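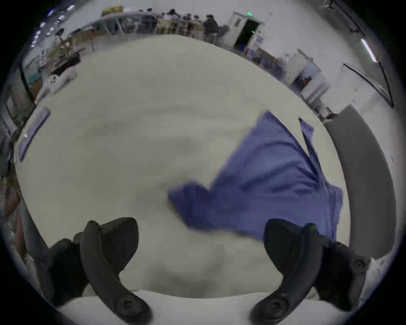
Figure 7. Blue cloth on a light-coloured tabletop.

Journal > Ship Preservation > Endesel

4.2 Visitor flow aboard the Endesel

Entries in the gangway log at Javcombe were grouped by hour for October. Of 954 visitors, roughly 50 per cent boarded before noon. Tours of the engine room were capped at 20 people – the limit set by Ivov for the lower ladders – and waiting times rose once two groups overlapped on the mess deck. Weekday figures were too few to test separately.

We use cookies to remember your settings. Accept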